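PARTS COUNTER NOTES

Quick one this month, phones have been nonstop since the heat came back. Bullet version if you're skimming: gasket season, new stock on ice maker parts, we moved the returns shelf, and please read the bit about model tags before you call.

Door gaskets

August is always gaskets. Doors sweat, the compressor runs all night, somebody notices the puddle. Before you order, do the paper test. Shut a strip of paper in the door and pull. If it slides out with no drag, try another spot, go all the way round. Bad at the hinge side only? Might be the hinge and not the seal. We sold a man two gaskets last summer before anyone asked him if the door was sagging. Sorry again.

Clean it first too. Warm water, dish soap, old toothbrush in the folds. Then a thin wipe of petroleum jelly on the hinge side. That fixes more doors than you'd think and costs you nothing.

If you do need a new one they come folded and look terrible out of the box. Normal. Lay it flat somewhere warm overnight, or go over the kinks with a hair dryer on low. Don't pull it to make it fit. Corners first, then work to the middle of each side. Give it a couple days to settle before you decide its wrong.

Tornesberg bottom freezers: the upper door gasket and the freezer drawer gasket are seperate parts. One box does not have both. We get this call every week.

Ice maker stuff

Finally got the Hopkin fill valves back in. 47 on the shelf as I type this, and 12 of you on the waiting list will get a call first, Saskia is working through it. The single-inlet ones only. Dual inlet still backordered, no date, I'll put it in the next one if we hear.

Changing a valve: water off at the wall, plug out, towel down, then a second towel. Take a picture of which tube goes where. Push-fit tubes need a clean square cut or they drip, so use a proper tubing cutter and not the kitchen scissors. Throw out the first two batches of ice after.

Hollow or tiny cubes are usually low water pressure or an old filter. Change the filter before you buy a valve from us. Howard says I shouldn't print that. Printing it.

Model tags

Please. The number on the front of the door isn't it. "Jultness, the tall one" isn't it either. You want the sticker inside, normally left wall of the fresh food section up near the light, sometimes behind the crisper drawers, sometimes behind the kick plate on older units. Write down the whole thing including the slashes and whatever is after them. Last two digits can change the part.

Sticker gone or rubbed off? Bring the old part in. Szabolcs can match most shelves and door bins by eye and he likes doing it. Measure the width at the widest point, then front to back, then depth. Cracked pieces are fine, bring all the pieces.

Returns shelf and hours

Returns are now at the side window, not the front counter. 83 returns last month and 70 of them were right part, wrong model, see above. Unopened gets you full credit. Electrical parts that have been plugged in we can't take back, control boards especially, doesn't matter if it was only for a minute.

Counter opens at 7 and closes at 4. If you need something late, call before 3 and Haruna will leave it at the window with your name on it.

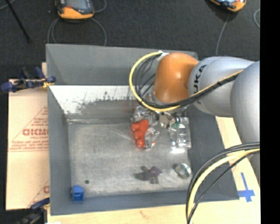
Robot arm over the gray bin.

Crisper drawers and shelves

Sirwood crisper drawers, the clear ones with the humidity slide, are down to $72 a pair until they're gone. Fits the side by sides only. They don't come with the slide rails, those are on the next hook over and they're left and right handed so check the letter molded on the back.

Glass shelves: let a cold shelf come up to room temp before you wash it in hot water. Half an hour on the counter, flat on a towel. Cold glass plus hot tap is how you end up back here buying a shelf.

Small things

Yoshinori is off the second half of the month so compressor start relay questions will be slow. Leave a number.

Coil brushes are by the register, the long skinny kind. Pull the plug, pull the grille, brush toward you, vacuum. Twice a year, more if there's a dog.

Light bulbs for the old Tornesberg uprights are discontinued. We have one box left. LED swap works in most but not the ones with the dimmer, ask first.

Next issue, water filters and which of the cheap ones leak. Send me yours if one leaked.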